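We use cookies to remember your login and to see which threads get read. By continuing to browse you agree to this. Accept | Manage settings

Uneven wear on finger pads, left unit only

marlpit_dan
Hi all, hoping to borrow a few brains. I look after a pair of hand-held grippers, the parallel finger kind with ridged blue pads, and they spend their days sorting small fiddly things: hair ties, clips, bracelets, that sort of stuff. They came from Fallov as a matched set and for the first stretch I couldn't have told you which was which with my eyes shut. Now the left one has started letting go of anything beaded. The ridges on its outside pad are noticeably flatter toward the tip, and the inside pad looks almost new. The right one is fine. I've cleaned both with warm water and a drop of dish soap, same as always. Is it just time for new pads, or am I missing something further back?

quillback
Pads first, always. They're the cheap part. I change mine every 2,000 closes whether they look tired or not and I've never regretted it. Order from Viston, they come in packs of 4, and you'll have them on by lunchtime.

oldferry_tools
I'm going to disagree a little with quillback, and I say that with affection because that advice has saved me more than once! If both pads were flat I'd say swap them and go enjoy your afternoon. One flat pad and one good one says to me that the fingers aren't meeting square, and if that's so you'll put lovely new pads on and wear the same one down all over again. Before you spend a dime, close it slowly on a strip of plain paper and try to pull the paper out – once at the tips, once halfway down, once near the base. If it slides free at one spot and holds tight at another, look at the pivots under those round caps.

quillback
Fair, but pivots on those hardly ever go. I've had one bad one in 5 years.

marlpit_dan
Did the paper test on Wednesday, after supper when the house was quiet. The right one held everywhere. The left one held like a vise at the tip and the paper just about fell out at the base, so I think oldferry is onto something. I popped the caps off and one of the front pivots had a bit of wobble you could feel with a fingernail. Not much, mind you. I haven't tightened it yet, as I'm nervous about overdoing it and making the whole thing stiff to squeeze.

oldferry_tools
You're right to be nervous. Go a tiny bit at a time, open and close it a dozen times, then feel for wobble again. You want the play gone and the fingers still moving freely under their own spring. And put a dab of thread locker on once you're happy, the mild kind, or you'll be back in July asking us all over again (and you'd be welcome).

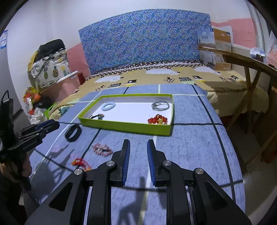 What I do after any pivot work is run a little practice set before it goes back to real sorting. I use an open box lid with low walls and put a different sort of thing in each corner, something coiled, something bunched up, a small hard clip, and then beads last since they're the meanest. Pick each one up, set it down, and go around again. The lid walls are handy too, because if your fingers are out of line they'll bump the side before you ever get hold of the item. Keep the fingers pointing straight in while you do it – a tilted wrist will fool you into thinking the pivot is off.

tansy_bench
Jumping in to add: check the cable while you're at it. I had a Zalgate that "wandered" for weeks and it was the cable tugging the body sideways every time I reached across the table. Leave yourself a loose loop.

quillback
Okay, I'll give you the pivot. I still say replace the flat pad. Both of them, so they match.

marlpit_dan
Will do both, and thank you, the lot of you. Pivot tonight, pads when they get here. Tang has them in stock too if anyone else is looking, though the shipping is a bit slower. I'll run 300 closes on the new ones and then do the paper again at all three spots.

oldferry_tools
Write down which pad went on which side!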